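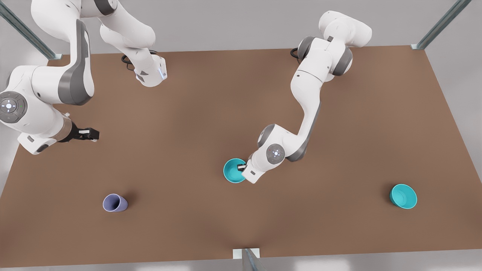 3. Two-arm cell: simulating before you bolt anything down

Course notes, shared workshop build, February block. Read sections 1 and 2 (power and guarding) first. The table layout is the Haslam layout from the previous handout and does not change here.

3.1 What the simulation is for

The model is used to settle three questions: where the bases go, how much of the tabletop each arm can reach, and where the two arms can meet. It is not used to tune grip force. Contact between a finger and a thin rim is the weakest part of any rigid-body simulator, and a grasp that holds on screen has to be tested again on the bench.

The test task is clearing a table. The objects are two teal bowls and a purple cup. A bowl can be taken by the rim with one finger on either side of the wall. A cup on its side has to be approached differently, and the planner must know which way the mouth points before it picks a grasp.

3.2 Naming the arms

Left and right are the robot's own left and right. Both bases are near the far edge of the table and the view is from the opposite side, so the left arm appears on the right of the rendering. The arm with its fingers at the middle bowl is the left arm. The right arm has an empty gripper over the other part of the table.

Write the names on tape and put the tape on the real bases before wiring. Swapped arm names are the most common fault in first builds, and the symptom (an arm moving away from its target) looks like a bad calibration.

3.3 Frames

Use one world frame. Its origin is the center of the tabletop surface, x toward the robot's front, y toward the robot's left, z up. Each base gets a fixed transform from world to base. Measure it on the real table, then enter it in the model. Do not measure it from the model.

Base height: 20 mm above the tabletop, set by the adapter plate.
Base to table centerline: 412 mm, each side.
Pre-grasp height above the rim: 154 mm.
Gripper opening at approach: 74 mm.

All four values go in the cell file. None of them should appear as a number in the task script.

3.4 Obstacles

Model the metal frame as well as the table. There are rails at the two far corners and a post at the near edge, and all of them take space that an elbow or forearm may want. Plain boxes are good enough as collision shapes. Make each box slightly larger than the part.

The foot plates are low and easy to leave out. Include them - a fingertip traveling close to the surface will find them.

Cables are not simulated as flexible bodies in this course. Keep a blocked cylinder behind each base, where the cable comes out, and treat it as solid.

3.5 Sharing the middle

Either arm can reach the center of the table. The simplest rule that works is a single token for the middle zone. An arm requests the token before entering, and releases it when its wrist is back outside. The other arm waits at a hover pose over its own side.

The Skokum planner does this with a lock per zone. The Duvano controller has no zones, so the lock is kept in the task script. Check for a held lock after every emergency stop. A stopped arm does not release anything by itself.

3.6 Procedure

1. Load the cell file and confirm that both arms appear in the home pose.
2. Move each joint of the left arm by a small amount and confirm the sign. Repeat for the right arm.
3. Place the objects by hand. Tip the cup over.
4. Run the bowl pick with the left arm only, right arm parked.
5. Run the cup pick with the right arm only, left arm parked.
6. Run both with the zone lock on. Log minimum distance between arms for the whole run.
7. Move the second bowl closer to the side of the table and repeat step 6.

If the distance log shows a value below the margin in the cell file, change the hover pose first. Slower motion does not fix a path that is too close.

3.7 To hand in

The cell file, the distance log from steps 6 and 7, and a short note on any joint whose sign was wrong. Breltier adapter plates are issued after the log has been checked.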